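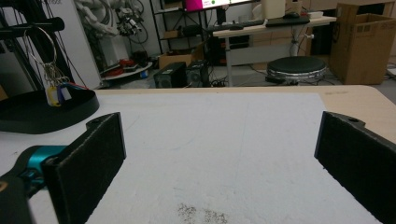
Keys, hooks and a clean bench top
Workshop and utility room tips, page 6

Most of the time lost at a workbench goes on small things: a key that isn't where it should be, a part that has rolled off the back, a surface too mucky to lay anything down on. The tips on this page deal with those. None of them costs much and most can be done in an evening.

Hang keys on a stand

A bowl of keys is fine until there are two sheds, a bike lock and a meter cupboard to get into. A small upright stand with a crossbar keeps the bunch in view and off the work surface. The ones sold for mugs or jewellery do the job. Look for a heavy base with a raised lip, so that anything dropped from the bar lands in the dish.

Put the stand at the back left of the table if you are right-handed, and the other way about if you are not. Check the height before you buy. A full bunch on a large ring hangs lower than you expect, and the tags should clear the base or only just reach it.

Colour the tags

Plastic key tags come in packs of mixed colours. Give each door or lock its own colour and stick to it. Ours go like this:

Yellow: side gate
White: front door
Blue: shed
Red: meter cupboard

Write on the paper insert in pencil. Biro fades on a sunny windowsill and then you are back to trying every key. I bought a pack of 30 from the Huttunen shop in Corkville and still have most of them.

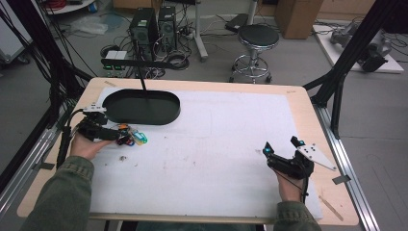
A pale covering on the table makes small parts much easier to find. Screws, beads and little coloured toy pieces all show up against white, and a slightly soft surface stops them rolling. Thin foam sheet is good for this, and so is thick lining paper. Cut it a little short of the table on every side so that the edges don't catch your sleeves. If it has been folded in the packet, lay it crease side down under some books overnight.

Don't glue it. A few dabs of low-tack tape underneath will hold it, and you can lift the whole sheet when it needs changing.

Clearing up dust and specks

Dust collects where you work, usually in front of where you sit. Wiping it with a damp cloth turns it into a smear. Do it in this order:

1. Move tools and loose pieces off the sheet.
2. Brush the specks into one heap with a soft, dry paintbrush.
3. Slide a piece of card under the heap and tip it into the bin.
4. Go over any pencil marks with a white rubber.
5. Brush again.

Five minutes at the end of the day is enough.

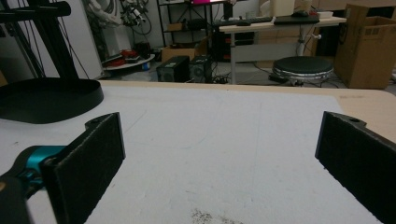 White sheet with faint pencil-like marks and a patch of specks, ready for steps 2 and 4.

When to change the sheet

Turn it over when the marks no longer rub out. We put down a new one every June and use the old one for painting and gluing.

Page last checked 1/26/18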